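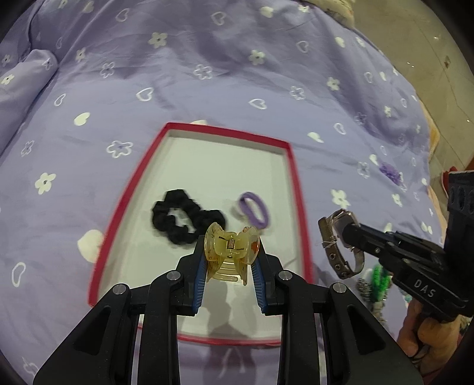
## 4. Setting Up Your Hair Accessory Tray

This is the fun part of the Yazzie bedroom set-up! Once your clips and ties have a home, getting ready in the morning goes so much faster. All you need is a shallow box lid and a flat place to work (the bed is perfect).

1. Smooth out the bedspread or sheet so the lid sits level.
2. Lay the lid down with its open side up. A plain white inside is great for this – dark scrunchies and small ties show up right away.
3. Gather everything from your nightstand, gym bag and coat pockets. Check the pockets twice!
4. Pull any stray hair off the ties and scrunchies, and wipe the clips with a damp cloth. Let them dry before they go in.
5. Put scrunchies in first, toward the left. They're the bulkiest pieces, and they'll happily squash up to make room.
6. Lay thin hair ties flat next to them, in a single layer.
7. Add claw clips last. Hold each one by the handles, lower it in closed and let go once it's resting on the bottom.

**Note:** Keep the tray to one layer. If you own more than 33 pieces, start a second lid and sort by type, with clips in one and fabric in the other. Hazel Mercado on our testing team keeps a third just for headbands, and it looks wonderful on her shelf.

**Caution:** Claw clips have a metal spring that can pinch. Keep small fingers clear of the hinge, and throw out any clip with a cracked tooth or a spring that has slipped out of place.

**Caution:** Don't leave plastic clips in the tray on a sunny windowsill or near a curling iron. They can warp.

### 4.1 Moving the tray

1. Slide one hand under each short side and lift slowly – a lid is lighter than a drawer insert and tips easily.
2. Set it in a top drawer or on the dresser, at least 6 inches from the edge.
3. Give it a quick tidy every Thursday, or whenever the ties start to tangle.

For drawer dividers, go to Section 5.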